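The cure for the crowded hallway

Every spring the home pages fill up with decluttering advice, and every spring I read it with one hand on a cupboard door that won't shut. This year's favourite is the Pratlow method. You sort everything you own by how often you touch it, then put the most-touched things nearest the front door.

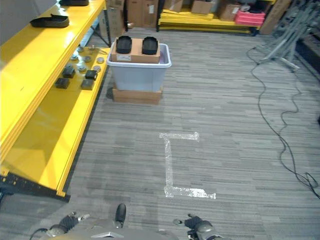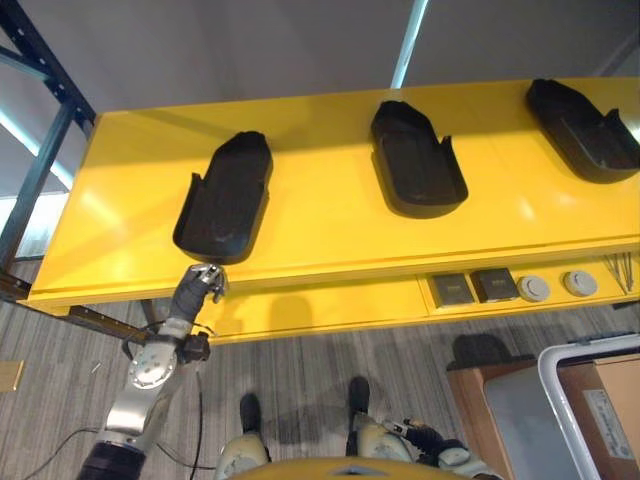
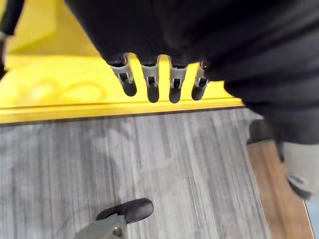
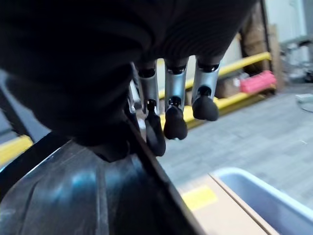
Ottilie Zwahlen, who teaches Pratlow in church halls around Lonbridge, told me her pupils save hours. How many hours, I asked. She said it varied. The starter pack has 207 coloured stickers and a booklet, and I was asked to log each time I picked something up. By June I had filled 2 booklets and thrown away a broken whisk.

The trouble is that touch tells you very little. I handle the kettle all day and my passport hardly ever, and I know which one I'd miss at an airport. The booklet has a page for such cases, headed "Rare but Real", and most of my house ended up on it.

Ottilie Brunner has been clearing houses for years and uses no method at all. "People want to be told it's a system," she said. "Mostly they need a bigger bin and a free afternoon." She was fairly scornful about stickers, which leave a mark on varnish - mine certainly did.

There is a rival, Omoregie, which sorts by weight and sounds worse. I may try it once the last of the glue is off the sideboard. The cupboard still won't shut, and I suspect the hinge.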